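Reports > Digital Services > Media Streaming Pilot > Progress Report

Overview | Reports | Budget | Contacts

Media streaming pilot at the Fekamwood branches: progress to the end of January

We said in the application that we would report what the pilot did and didn't do, so this report starts with the weak parts. The Deline server software has been running at both branches since October. It streams our local film and oral history collection to members at home. The supplier promised a setup "in an afternoon." Ours took 46 hours of staff time, most of it spent renaming files the automatic library tool had matched to the wrong titles. A recording of a 1970s council meeting was filed as a horror movie, with poster art.

Of the 784 items we planned to load, 321 are now available to stream. The supplier's dashboard shows a higher number. It counts every part of a multi-part recording as a separate item, and we have asked for this to be changed. Until it is, please don't rely on the dashboard export.

Playback is good on computers and newer phones. On older smart TVs it stutters whenever the server has to convert the file as it plays. Manalastas, who host the server, say a faster processor would fix this. They may be right, but they also sell the processor, and we would like to see a test before asking you for more money.
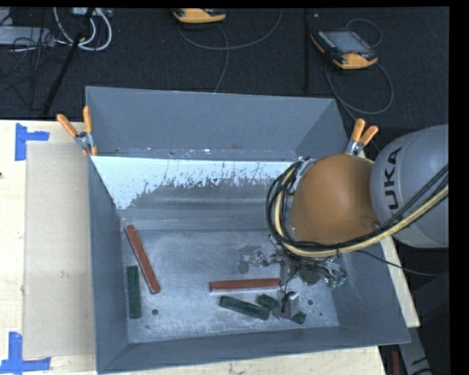
Gray metal bin on a wooden tabletop, with scratches across its floor.

Subscription costs need your attention. Deline's price goes up in March, and the lifetime license we budgeted for no longer covers remote streaming, the main reason we picked it. We can pay the new yearly fee from the current grant through the summer. After that there is no money set aside. We looked at Mivent as a replacement. It costs less and handles subtitles better, but it has no member login we would trust, and its import tool lost our date fields in both trials.

Use is hard to judge. Members are signing up, but a signup tells us little, and the reports can't separate someone who watched a full film from someone who pressed play and left. We won't claim an audience until we can measure one.

Next period:
- finish loading the oral history recordings
- run a processor test on a loaned machine
- get Deline's new price in writing
- decide by May whether to renew

We are not asking for extra funds with this report. We do ask that the 2 remaining payments stay on the agreed schedule, as the hosting bill comes due in April.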